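Clundberg moves Zeno training to hand-held grippers

June 4, 2018

Clundberg has stopped using remote control as the main way of teaching tasks to its Zeno two-arm robot and now records most demonstrations with hand-held grippers, the company said in a technical note to customers. The change applies to the Stedthorpe site, where the laundry and soft goods tasks are developed.

Under the old setup, an operator sat at a console and drove both arms through a pair of leader handles. Each motion passed through the arm controllers before the jaws moved, and operators working with cloth tended to slow down to compensate. Clundberg says the delay mattered little for boxes and trays but made thin fabric hard to pick up on the first try.

With the new method the operator holds one gripper in each hand and does the task directly at the table. Jaw position and hand motion are logged together, and the recording is later converted into arm trajectories for Zeno. Recordings that would put an arm outside its reach, or bring the two wrists too close together, are rejected at the conversion step. The operator does not see this while recording, so a rejected sequence has to be done again from the start.

The Stedthorpe set currently holds 3,800 demonstrations across 4 tasks: folding a towel, turning a sleeve, flattening a mesh bag and closing a zipper. Each sequence is limited to 20 seconds. Longer jobs are split and joined in software, with the end pose of one segment used as the start pose of the next.

Mesh has been the slowest of the materials to cover. It is light, it slides on a smooth surface, and a jaw tip can catch in the net during release. Operators are told to bring the two jaws in low from opposite sides and to keep the cables clear of the work.

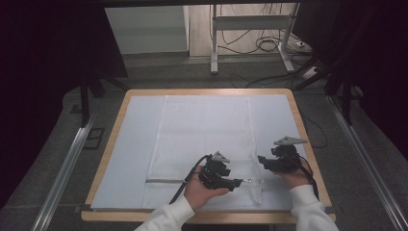
Gavin Swanson wrote in response to the note that hand-held recording had only moved the problem, and that he would want to see how many sequences survive conversion before giving up a remote-control console. An operator at a console, he added, at least finds out right away when the arm can't get there.

Clundberg has not published a rejection rate. The note says a reach warning, in the form of a tone during recording, is being tested at the company's Baird workshop and will be added to the recording software in version 2. Remote control stays in use for heavy parts and for correcting single steps in an existing sequence. Customers who recorded console demonstrations before February can keep using them without conversion.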